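Our project with Armelle Picard was meant to be a small one – how do you set a table so it feels cared for? – and it grew, happily, all through December. We settled on the pale blue table, a wicker basket and a few potted plants, and we spent far longer than planned deciding what should stand where.

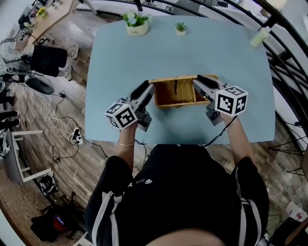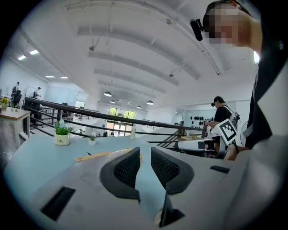
Figure 2. The pale blue table with its potted plants. The wicker basket is in the first picture.

Armelle loved the cream pot with "Life" on it, and I have to say it won me over too! We wrote 581 words of notes on placement alone – the full report has a limit of 3,000 – and the basket takes up most of them.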